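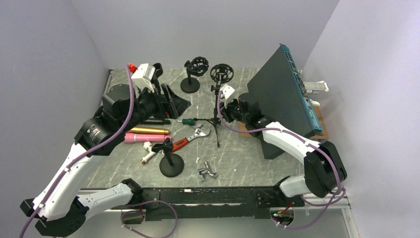
Tropfender Eckventilanschluss unter der Spüle: Hanf oder Teflonband?

Efthymia Stefanou
22. September 2025

Hallo zusammen, ich renoviere gerade meine erste eigene Küche und mache so viel wie möglich selbst (macht riesigen Spaß!). Jetzt hänge ich am Eckventil. Das alte ist raus, das neue ist 1/2 Zoll, und nach dem Eindrehen kommt am Gewinde alle paar Minuten ein Tropfen. Ich habe Teflonband genommen, vielleicht zu wenig. Zum Ausrichten musste ich ein kleines Stück zurückdrehen. Soll ich auf Hanf umsteigen oder einfach mehr Band nehmen?

Leonidas Antoniadis
Das Zurückdrehen war es! Teflonband verzeiht das überhaupt nicht, sobald du löst, ist die Dichtung hin. Hanf ist da herrlich gutmütig, ein Stück zurück geht fast immer. So mache ich es:
Hauptwasser zu, Ventil raus, altes Band restlos aus dem Gewinde bürsten.
Gewinde mit einem Sägeblatt leicht aufrauen, falls es glatt ist.
Dünne Strähne Hanf im Uhrzeigersinn einlegen, vorne den ersten Gang frei lassen.
Dichtpaste drüber, mit den Fingern glattstreichen, eindrehen.
Beim ersten Mal sieht das aus wie ein Vogelnest, beim dritten Mal bist du stolz wie Bolle. Ich liebe diese Arbeit wirklich, viel Erfolg!

So-ying Fang
Bei mir hält Band seit 14 Jahren. Einfach mehr Lagen.

Abdelilah Hajji
Ich nehme gern den Dichtfaden von Rilum, der lässt sich auch noch etwas zurückdrehen und man hat keine Fusseln in der Küche. Steht aber auf der Packung, wie weit, also vorher lesen. Und bitte nicht mit Gewalt anziehen, mir ist so mal ein Fitting gerissen. Danach Küchenpapier unterlegen und am nächsten Morgen nachsehen, das zeigt jeden Tropfen. Berichte mal, wie es geworden ist!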